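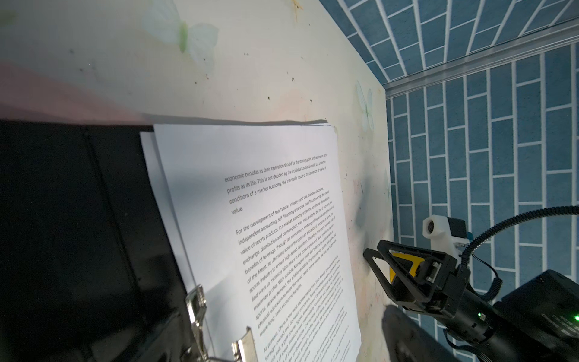
Visit to the Hakham paper mill, open day in January

I went to the open day at the Hakham mill together with my colleague Guilan Hou, who teaches bookbinding with me on Wednesday evenings. We came by the bus number 35 from Viller and walked the last part along the canal. The gate opened at ten, but the first group was already full, so we drank tea in the canteen and joined the second one.

Our guide was Baoshan Mao. He has worked in the mill for 22 years, most of them on the night shift, and he spoke quietly, so that in the machine hall I lost half of his words. What I understood is that the mill makes mainly office paper and a smaller amount of drawing paper, which is sold under the name Semwal. The pulp arrives in dry bales and is mixed with water in a very large tub. I had expected a bad smell, but it smelled only of wet cardboard.

The drying part was the best for me. The paper runs over hot cylinders and the air is like in a greenhouse – my glasses were white at once. On a board by the door somebody had written the number 2393, the reels finished last year.

After this we saw the cutting room and the small laboratory, where they fold and tear the sheets to test them. Guilan asked about the grain direction and received a long and good answer, with a drawing.

In the shop I bought a packet of 25 Semwal sheets, the heavy kind. The cream colour was sold out. Visitors should bring flat shoes, as the stairs are made of metal grid, and should book the early tour if they want to see the reels being changed. The bus back goes only once in an hour.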